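4.2 Mise en place du plateau et du bol sur la table de service

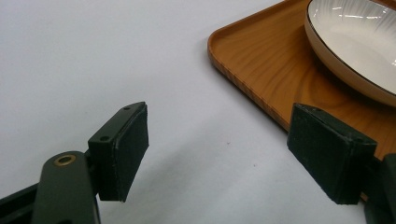 Rédaction technique Pavwood

Cette section concerne les tables à dessus blanc mat de la série Jestska et les plateaux rectangulaires en bois de la série Kozan. Elle suppose que la table est montée et mise à niveau (section 3). Pour les tables à rallonge, voir d'abord 4.5.

Avant de commencer

Vérifier que les quatre patins sont en contact avec le sol. Une table bancale fait glisser le plateau par petits à-coups, et les traces laissées sur un revêtement mat partent mal. Prévoir un chiffon doux non pelucheux, de l'eau tiède et un second chiffon sec.

Préparation de la surface

1. Débarrasser la zone destinée au plateau.
2. Essuyer le dessus de table avec le chiffon humide, dans le sens de la longueur.
3. Sécher immédiatement.
4. Regarder le plateau de table en lumière rasante. Les marques grasses y apparaissent plus brillantes que le fond. Reprendre l'étape 2 si nécessaire.

Note – Un léger dégradé gris sous un éclairage latéral est normal sur un revêtement blanc mat. Il disparaît lorsqu'on déplace la source de lumière et ne relève pas de la garantie.

Pose du plateau

5. Retourner le plateau en bois et contrôler le dessous. Retirer tout grain de sable ou reste d'adhésif d'emballage.
6. Poser le plateau à plat dans un angle de la table, de préférence l'angle arrière droit, en laissant libre la partie avant.
7. Conserver un retrait de 14 mm au minimum entre le bord du plateau et le chant de la table.
8. Pour corriger la position, soulever le plateau par les deux petits côtés. Ne pas le faire glisser.

Attention – Ne pas poser sur le plateau un récipient sortant du four ou du feu. La finition brun orangé blanchit au contact d'une source chaude et ne peut pas être reprise localement.

Pose du bol

9. Essuyer le pied du bol. L'humidité emprisonnée sous la céramique laisse une auréole sur le veinage.
10. Placer le bol blanc sur le plateau, entièrement à l'intérieur du bord.
11. Remplir le bol une fois en place et non avant le transport. S'arrêter à deux doigts du bord.

La charge admise sur le plateau de petit format est de 344 g par emplacement, bol non compris. Pour le grand format, se reporter à l'étiquette collée sous le plateau – la valeur change selon l'année de fabrication.

Zone libre

La surface devant le plateau doit rester dégagée sur 200 mm au moins. Elle sert d'aire de dépose pendant le service. Sur les tables de 188 cm, cette zone peut être doublée sans déplacer le plateau ; sur les modèles plus courts, réduire d'abord le nombre de récipients.

Cas particulier des sets Arkden : la sous-face caoutchoutée de ces sets adhère au revêtement mat. Les soulever par un coin, lentement, et ne pas les laisser en place d'un service à l'autre.

Entretien courant

Plateau en bois : chiffon à peine humide, séchage à l'air, sur chant. Ni trempage ni lave-vaisselle. Une couche d'huile alimentaire incolore peut être appliquée quand le bois paraît terne ; laisser pénétrer une nuit et essuyer l'excédent avant de remettre le plateau sur la table blanche.

Dessus de table : eau et savon neutre. Les éponges abrasives et les crèmes à récurer lustrent le revêtement de façon irréversible. Pour les taches de curcuma, de vin ou de betterave, voir le tableau de la section 6.

Bol : lavage à la main ou en machine, panier supérieur.

Note – Après huilage, intercaler une feuille de papier absorbant entre le plateau et la table pendant 24 heures.

Suite de la mise en place : 4.3, Couverts et petits récipients.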